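I should say up front that I only went to the Brarport paper mill open day because it was raining and my cousin had a spare ticket. I came home with a tote bag full of notebooks and opinions about pulp, so it got me in the end!

The mill sits at the bottom of Torby Road, past the feed store, and you smell it before you see it (wet cardboard, a bit of cabbage). They split us into groups of 13 at the gate and handed out ear plugs and those hairnets that make everybody look like a lunch lady. Our guide was Pei-shan Wan, who runs the night shift most weeks and had come in on her day off. She talked fast and walked faster, and I spent the first half hour jogging to hear the ends of her sentences.

We started at the pulper, a giant bathtub with a propeller in the bottom. Bales of old office paper go up a conveyor and drop in, and a few minutes later it's all oatmeal. A kid in our group asked if anyone had ever dropped a phone in there. Pei-shan said two phones and a sandwich, last year alone.

Then the paper machine itself, which I was not ready for. It's longer than my street. The wet end is a fine mesh belt with gray water running over it, and somewhere along the way the water turns into a sheet, and I stood there trying to catch the spot where it happens and never did. The dry end is hot - really hot, take your sweater off before you go in - and the finished roll that came off while we watched weighed 3052 pounds. They chalk the number on the side.

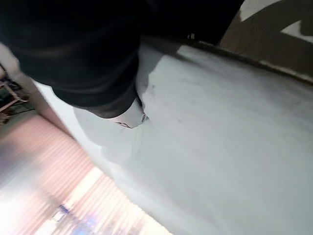 Brarport, 28/02/2018

Lunch was in the canteen, chili or a cheese sandwich, and I'd go with the chili. After that you could pick between the water treatment tour and the hand papermaking table. I picked the table, obviously. You dip a screen into a vat, lift it level, give it a little shake and flip it onto felt. Mine had a hole in it. My cousin's was perfect and she has mentioned it several times since.

The small museum room upstairs is worth ten minutes if your knees are up for the stairs. There's a wall of watermarks from the old Marulanda mill, the one that closed before I was born, and you hold each sheet up to a lamp to see it. I liked the heron best.

Parking was a mess. There's space for some 40 cars and the overflow lot is a field, so wear boots or take the shuttle from Pernville, which leaves from behind the library. The mill shop takes cards but the coffee cart doesn't. They're running another open day in May, and I've already put my name down for the water treatment half.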